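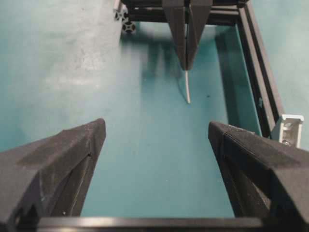
The teal work surface and the white cable.

June 27, 2021

Work on the wiring of the rail continued at the Arkthorpe workroom. The session opened with a review of the notes left by Damián Pacheco, who had recorded the supply length of the cable as 494 millimeters and the length required by the drawing as 442. The difference is to be kept as slack until the route has been approved. It was agreed that no cable would be trimmed before Noemí Chávez had signed the sheet, and the sheet remained unsigned at the close of the day.

The teal surface has picked up specks and small dark marks. Elvia Carrillo has asked that it be wiped down at the start of each session, and I have added this to the opening routine. She also raised the matter of glare toward one side of the surface, where a pale cable is hard to follow against the color. A darker mat was discussed. Maricruz Bautista will obtain a price from Cestier and report to the group.

The greater part of the session was given to the rail and its bracket. The drawing calls for the wire to leave the lower part of the bracket and to follow the center of the rail in a straight line. Fulgencio Carrillo considers this the correct arrangement and wishes it retained in the next revision.

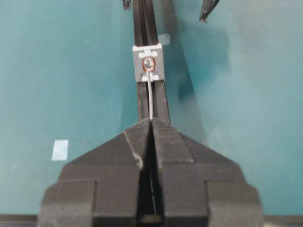
My own concern is with the screw at the center of the bracket. The copper-orange ring around it is easy to find by eye, and I have proposed that all positions be measured from that point in future. The present practice of measuring from the edge of the bracket has led to two sets of figures in the record -- one of them mine -- and they do not agree. Mr. Carrillo accepted the proposal on the condition that the earlier sheets be corrected by hand and initialed. There are 61 of them.

The order to Fuchs for additional brackets was reviewed and left at 30 pieces. Ms. Bautista noted that the Larus order form still carries our former address, and she will write to them again.

I stayed on to begin the corrections and completed the first folder. The second folder has a page missing between the wiring list and the parts list, and I have left a note for Mr. Pacheco asking whether he has it. The remaining sheets are in the gray cabinet, upper shelf.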